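Budgeting for a first gripper cell: working out the numbers before you ask for a quote

Updated March 22, 2019

Most small shops price the arm first and everything else second. The arm is the easiest line to price and the least likely to move. The steps below run the other way, starting with the part and ending with the purchase order. They assume one arm, one parallel or angular gripper and one product family. Figures are in dollars before tax.

Step 1. Write the part sheet
List every part the cell will handle over its first two years. For each one record mass, the smallest and largest gripping width, surface finish and whether the edges are square. Stone, tile and cast parts need an extra column for allowable contact pressure. If you don't know it, put down "unknown" and leave room in the budget for test pieces.

Step 2. Size the gripper from the worst part
Take the heaviest part at its widest gripping width. Multiply the holding force by your safety factor, then check the supplier's force curve at that finger opening — the headline figure is usually quoted at a more favourable one. Add the mass of the gripper, fingers and mounting plate to the part before looking at arm payload.

Step 3. Price the consumables separately
Finger pads, hoses and spare fingers belong in the operating budget. On the Cokcombe job we allowed 458 for a set of spare fingers and 900 for pads over the first year. Pads on polished stone should be costed at a shorter life than the catalogue states.

Step 4. Simulate before committing
A simulation licence for a single seat came to 2,896 on the same job. Set it against the cost of one wrong gripper plus the freight both ways. Model the part at true size, place it at the angles it will really arrive at, and run the approach from both sides. Check finger clearance along the edge of the block as well as at the centre of the face, and look at the view from the wrist as well as the overview. Marble is a useful stand-in for heavy stock, in a light and a dark finish if you intend to use vision.

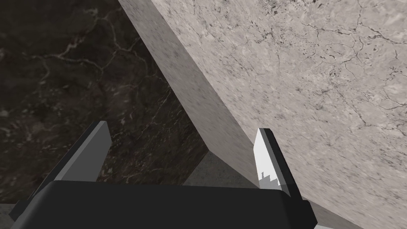
Calum Ogilvie would put the licence under engineering labour and not under equipment, on the grounds that the hours spent building the model always exceed the price of the seat. He also wants the supplier's finger geometry in hand before any modelling hours are booked.

Either treatment is acceptable provided it is the same in every quote you compare. Where the supplier can't provide geometry, add up to 7 hours for measuring and drawing the fingers yourself.

Step 5. Assemble the request for quote
Attach the part sheet, the force calculation and the simulated approach angles. Ask for gripper, fingers, mounting plate, cabling and commissioning as separate lines. Ask for lead times in working days. Grelow and Poltville both quote commissioning as a lump sum unless told otherwise, so put the request in the covering letter.

Step 6. Hold the contingency
Keep it as its own line, under the name of whoever can release it. Review it after factory acceptance and again in June, when the maintenance budget is set.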